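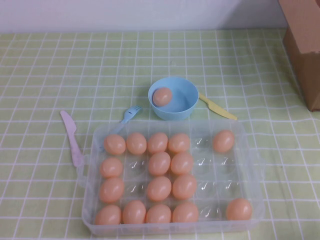 Fig. 2 Egg tray, bowl and plastic cutlery on a checked green cloth.

Chapter 14
Who Owns the Hero?

Start with Gultby. Long-running superhero title, monthly, 200 issues. Created by Junpei Hamada, who wrote the first 50 and then left. Chie Ikeda took over — new costume, new city, same name on the cover. Readers split. Some dropped the book, others say it only got good under Ikeda.

So whose character is it? Hamadas? Ikeda's? The publisher's?

Terms for this chapter: run, fill-in issue, retcon, work for hire. Learn retcon first, it comes up alot.

Before class Wednesday, read both opening issues. Hamada's, then Ikeda's. Note what she kept — and what she quietly threw out.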